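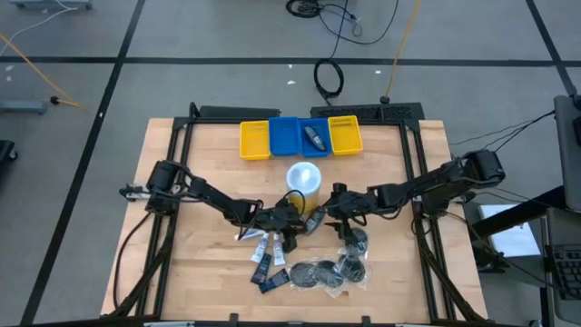

**Sorting bathroom and first-aid odds and ends into baskets: by type, or by who uses them?**

I've finally got fed up with the drawer under our bathroom sink, and on Monday I tipped the whole lot out to start again. It's the usual muddle: creams, wipes, spare pads in plastic bags, things I bought twice because I couldn't find the first one. I've gone for shallow slotted baskets, two yellow and two blue, lined up along the far side of the table so I can drop things in as I go, and so far the only one I feel sure about is the blue one with the dark handheld thing lying in it. The white tubes with the blue caps are still out in front, along with a bag of round black discs, and I keep moving them from one pile to another and back again! The shelf they'll all go on is 600 mm wide, so four baskets is my limit. Do I sort by type (all the tubes together, all the bagged bits together) or by person? And does the tub with the white lid need to live in a basket at all?

**stilton_and_crackers**

Oh, I do feel for you, I went through exactly this in January and it took me the best part of a weekend, with a good many cups of tea. My advice is to go by type and forget about people altogether. We tried a basket each and within a fortnight everybody was rummaging in everybody else's, and the toothpaste belonged to no basket at all.

Start with the tubes, as they're the worst for rolling about. Stand them on their caps if the caps are flat enough, and put the big ones at the back. Mixed sizes and colours are fine together so long as you can tell what each one is at a glance, and if you can't, a bit of masking tape with the name on it does the job. 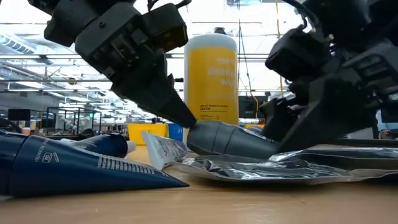
*Grey tube, navy tube, and the disinfecting wipes standing behind.*

Wipes I would keep out of the baskets completely. A tall canister in a shallow basket only topples over and takes its neighbours with it. Do read the small print before you choose a spot, though, as disinfecting ones generally say to keep them out of reach of children. Ours went up on the high shelf next to the spare bulbs, and I give the baskets a wipe round whenever I'm up there.

**clemex562**

by type. and bin anything out of date first, you'll probably only need 2 baskets after that

**Mrs Nepia**

I'd agree with the others about sorting by type, but I wanted to add a word about the bagged things, which haven't had much attention.

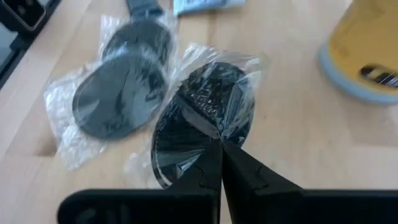

Loose plastic bags are what made my own drawer such a misery, as they slide over one another and puff up and you can never get the thing shut. A shiny black oval in a clear bag looks very much like a dark grey oval in a clear bag once they're both crumpled up at the bottom of a basket, even though one is bigger and matte, so I'd lay them flat, smooth the plastic down, and fold the spare flap underneath. If the bag is miles too big, snip it and tape it. Then file them upright like envelopes, largest at the back. It took me around 30 minutes to do mine and I had the radio on, so it was rather a pleasant half hour.

Anything with a strap, I would fold the strap in before it goes in the basket, or it will hook itself through the slots in the sides and bring the whole basket off the shelf with it (I speak from experience, and there was talcum powder involved). Small packets can go in an old soap dish at the front.

As for the tub with the white lid, leave it standing on the shelf if you use it every day. If it only comes out now and then, put it at the back behind the yellow baskets and write on the lid what's in it. Do let us know how you get on with the drawer!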